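Busine Help Center > Home Automation > Open tickets
Subject: Folding routine stalls on soft clothes (laundry cell, two arms)
Status: Open
Product: Grernent two-arm kit, Brolari folding software

Hi again! Same cell as my last ticket, the one with the brick wallpaper. The wrist connector you sent fixed the dropouts (thank you!!), so now I'm on to the problem I really wanted to solve, which is getting these arms to fold a load of laundry while I do something else. Towels, great. Pillowcases, fine. Anything with an elastic waist or slippery fabric and it all falls apart, and I can't tell if it's my settings or if we're just not there yet with this kind of chore.

What I've tried so far:

- Recalibrated both arms from cold, twice. No change.
- Dropped the grip force to 52. Better on thin fabric, but the slick green one slides out of the fingers about as often as it stays in.
- Updated Brolari and cleared the saved garment list.
- Swapped the order, so beige first and green second, then the other way. Same stall either way, usually right after the first corner comes up.

Pictures from the cell, green and beige items both:
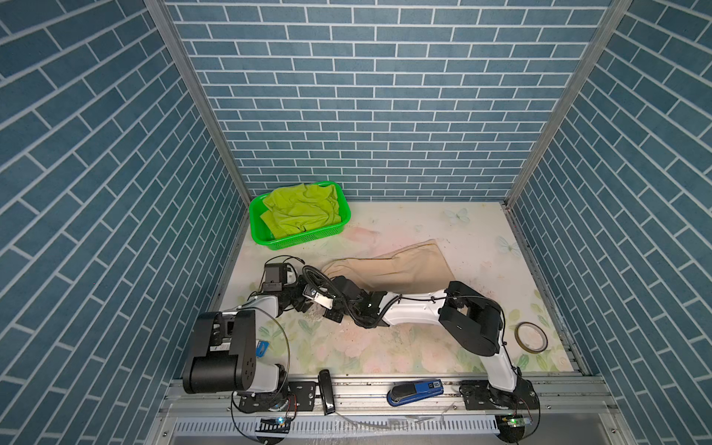
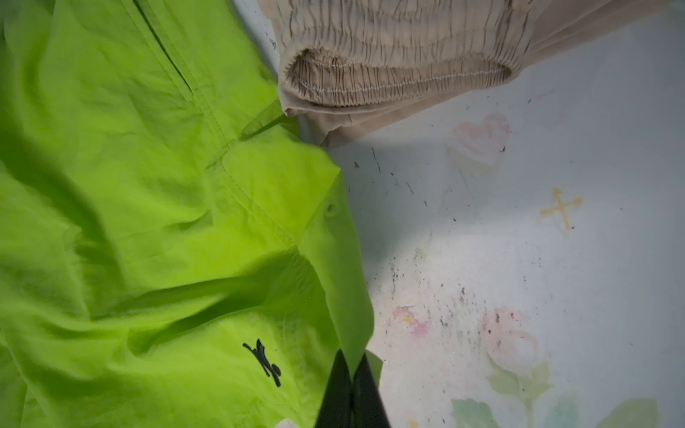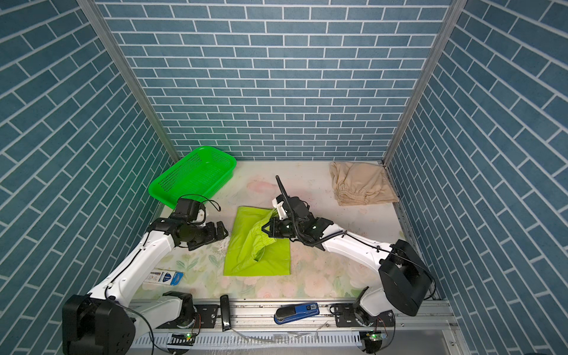
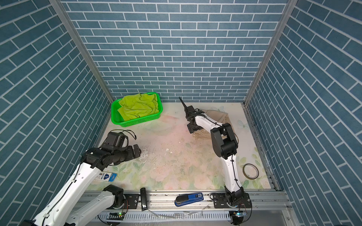

So when it stalls, the log says "edge not found" and the arms just sit there until I hit resume. If I resume 2 times in a row it gives up and marks the item as done, and that drives me nuts, because then I've got a lump of fabric counted as a folded pair of shorts. Is there a way to make it put the item aside and move on to the next one? I'd be totally happy with a "couldn't do it" pile!

My other question is about the mat. Lynch's setup guide says a plain one is best and mine has flowers all over it (it needs a good wipe too, I know). Could the print be confusing the edge search? Towels never seemed to care, so I haven't bought a new one yet.

For what it's worth I'm still faster by hand, by a lot. I don't mind slow, I just want to walk away from it.

Update, 4 p.m.: ran it again with the speed at half. Green got through one fold and then stalled on the second. Beige stalled at the waistband, same message as before. I've attached both logs and left the settings as they are in case you want to look at them remotely. I'm around until dinner.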